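Thread: everything I have learned from a year of trying to measure ingredients properly

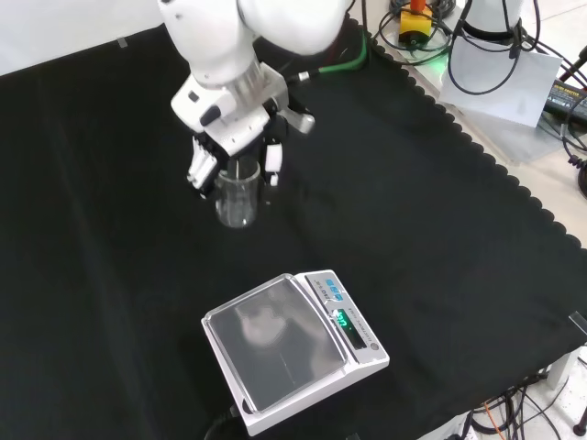
I started weighing things in the kitchen last October, after a loaf of bread came out with the density of a paving stone and I finally admitted that "a cup of flour" is a mood. Since then I have become unbearable company. I now have opinions about glassware. A small clear beaker, like the one between the white pads of that gripper, beats nearly every measuring cup I have ever paid for, mainly on the grounds that you can see into it. My grandmother's measuring cup was opaque brown pottery, with the lines on the inside, where the gravy was.

2/ Let's begin with the cup. The American cup is a unit of volume that we use for things that squash. Scoop flour straight out of the bag and you get one amount. Spoon it in and level it off and you get quite a lot less. Sift it first and you get a third amount, plus a floury cat.

3/ I own four sets of measuring cups. I did not set out to own four sets. One came with the apartment, one was a gift, one was bought in a panic at a vacation rental, and I can't account for the other. I filled the one-cup scoop from each with water and weighed it. They disagreed. The worst was off by enough to matter in a cake, and naturally it was the pretty one.

4/ The scale I use is a Drullik, the flat gray kind with a rubber button that only works if you press it with conviction. It turns itself off after two minutes to save the battery. Two minutes is slightly less time than it takes me to find the baking powder.

5/ Things I have weighed on the Drullik that were not ingredients: a padded envelope, a hamster (not mine), a houseplant I suspected of being thirsty, one shoe.

6/ My standard loaf is now 312 grams of water. The recipe said 300. I spilled a little extra in one morning and it was the best bread I'd made, so that spill is now policy. I write it on the card in pen. Visitors assume there's a reason.

7/ A word on "room temperature butter." Whose room? I live in an old building in Didham where the kitchen in January is a good place to hang a ham. In August the butter doesn't soften so much as leave.

8/ Someone replied to ask if weighing everything takes the joy out of cooking. I get why people say it. For me the joy was being taken out by the part where I washed six cups and spoons with honey stuck in them. Now I put the bowl on the scale, press zero, pour, press zero, pour. One bowl, one spoon, and a scale with a bit of honey on it.

9/ Honey on the button, specifically. See post 4 regarding conviction.

10/ Where the scale is hopeless: tiny amounts. Ask it for a gram of yeast and it will sit on 0 while you sprinkle, think about its life, then jump to 3. I gave up and went back to the quarter-teaspoon for anything that small. Purists may write to me care of my landlord.

11/ There are little pocket scales that read down to a fraction of a gram. I bought one. It came with a 100 gram calibration weight in its own felt pouch, the nicest object I have ever received in the mail. I have used the scale twice. I have taken the weight out to look at it many times.

12/ It also looks exactly like the kind of scale you think it looks like, and my sister-in-law did find it in the drawer next to the sandwich bags, and we have talked about it, and we're fine.

13/ Old cookbooks! I picked up a stack at a yard sale, including a spiral-bound one from the Grolmont church ladies that has 8 recipes for the same bean salad. Each was submitted by a different household. They differ only in vinegar. You can feel the tension coming up off the page.

14/ The measurements in there are wonderful. "Butter the size of an egg." "Flour to stiffen." "A teacup of cream, the blue teacup." The blue teacup!! That recipe died with a piece of china and I think about it more than I should.

15/ I did try the butter one. I weighed an egg, then cut butter to match the weight, then realized she meant the size, so I held the egg up beside the butter and squinted like everyone else in 1950. Cookies were fine. Cookies are usually fine.

16/ Liquids deserve their own complaint. You are supposed to read the bottom of the curve, with your eye at the level of the line. In my kitchen that means crouching until my chin is on the counter, next to the toaster crumbs. Or you lift the cup up to your face, it tilts, and now you're measuring the tilt.

17/ There are angled measuring jugs you can read from above. I had one. The markings came off in the dishwasher over a single winter, one ounce at a time, starting with the ones I used. It's a vase now.

18/ So, printed markings: wipe off. Raised plastic markings: last forever, can't be read by human eyes. Markings etched in the glass are the ones to get if you can find them. I found mine in a thrift store under a lamp.

19/ The Hubáček coffee people down the street weigh their water too, and I used to think that was showing off. Then I tried weighing it at home for a week. I'm sorry to report that the coffee got better. I've told no one at the shop, they're already like that.

20/ Oven thermometer update, for those who asked. My oven says 350. The thermometer says 385. The second thermometer, bought to check the first, says 360. I have decided not to buy a third. The oven and I have settled on "medium."

21/ Rice is the one thing I refuse to weigh. Rice goes in the pot, water goes in the pot, you stick a finger in, and it comes up to the first knuckle. I can't defend it. It has worked on every stove I've had, and I will be taking no questions from the decimal community.

22/ Same with pasta. I know the correct amount for two people in grams. I look at it, I decide it's not enough, I add more, and we eat pasta for three days. The Drullik has been present for all of this and has shown me the number each time.

23/ To the person who asked what to buy first: a cheap flat scale that goes up to at least 2,000 grams including your heaviest bowl. Weigh the bowl before you believe the box. My big mixing bowl used up a surprising share of the allowance all by itself and the scale just read "EEE" when the potatoes went in – which is also the noise I made.

24/ Second thing: write the weight of each pot on a piece of tape and stick it under the handle. Then when you forget to press zero (you will) you can subtract. I've got one labeled "red pot 940, w/ lid 1300ish." The lid wouldn't sit still.

25/ Third thing: don't convert your family's recipes without asking. I turned my aunt's pie crust into grams, laminated it, and gave it to her for her birthday. She thanked me and put it behind the microwave. Her crust is still better than mine and she measures the water by running the tap and listening.

26/ Muting this now, there's dough on the counter and it was supposed to be folded at 4 p.m. It is 4:40. I own three timers.

Filed under: Food & Kitchen, Small Grievances

More threads
Every lid I own and the pot it doesn't fit
A short history of my sourdough starter's bad attitude
Bean salad, ranked by vinegar
Is my freezer a freezer or a museum
What the yard sale people saw coming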